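Chamado: comentários duplicados e votos da enquete zerados
Site: Gilbert (seção Vida em Família)
Aberto por: Armelle Ferrand
Responsável: Peadar Fahy
Data: 10 de junho de 2023
Estado: em observação

Sintoma: na matéria "Minha sogra leu meu diário", a enquete volta a 0 após 100 votos. Os comentários dos leitores saem em dobro na versão móvel.

Registro:
- Cache do Haltgate limpo. Sem efeito.
- Módulo Rudero desativado no ambiente de teste. Duplicação some, enquete continua zerando.
- Parâmetro max_votes encontrado com valor 100, herdado do modelo criado em março. Alterado para 500.
- Erro 500 ao salvar. Permissão da tabela corrigida por Perrine Hoarau. Salvou na segunda tentativa. 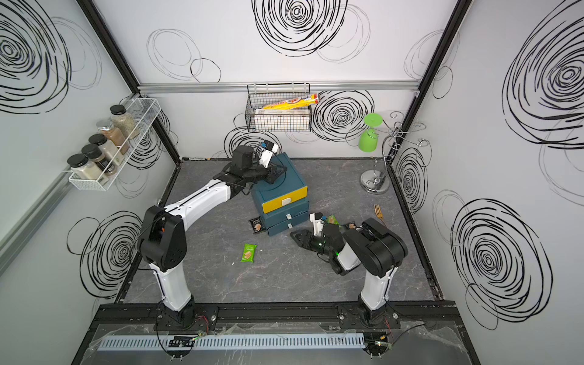

- Rudero reativado com carregamento único do script. Comentários normais em 2 navegadores.
- Votos anteriores não recuperados; o backup não inclui a tabela da enquete.

Pendente: Armelle confirmar se a enquete reabre do zero ou fica encerrada. Mesmo modelo em uso na matéria da herança, ainda sem correção.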